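Pandley packing cell — notebook, 7/14/23
Plush line, soft goods onto the white cloth, moose and tiger set

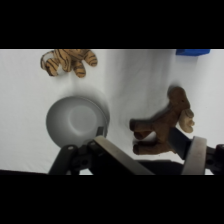

What changed on the bench

Ran 300 picks on the Nodico gripper before lunch. The moose remains the awkward customer. The antlers are felt or something like it, and the fingers treat them as a suggestion. Tiger is fine as long as we stay away from the paws.

Moved the grasp point down to the body. Ado (our scheduler, for anyone reading this at the Talavera site) still wants to send everything to the bowl first, and I have stopped arguing with it. Left the speed alone.

What changed for the people

Management's slide says the cell "frees up" the packers. So far it has freed them to stand next to it. Two of them now spend the shift clearing jams and pressing the green button, and they are better at guessing a bad grasp than my error log is. One calls it before the fingers close. I asked how and got "it looks wrong," so that's going in the spec somehow.

Hand packing did 1053 pieces on the last full shift without the robot. With it we did 767. The wrists hurt less, I'm told, and everybody is more bored. Both of those should go in the October report — I doubt the second one survives editing.

The break schedule is a mess too. People used to stop when a carton was full. Now they stop when the cell faults, so yesterday's first break came 66 minutes early and the second never came at all. Need to fix this before I touch the gripper again.

To do: ask the packers to label the bad grasps themselves, and get that paid as training time. Order finger pads.

Comments (3)

The paws thing also applies to the bears, fyi.

Second break came today. I timed the fault myself.

Can we get stools? If we're supervising we'd like to sit down for it.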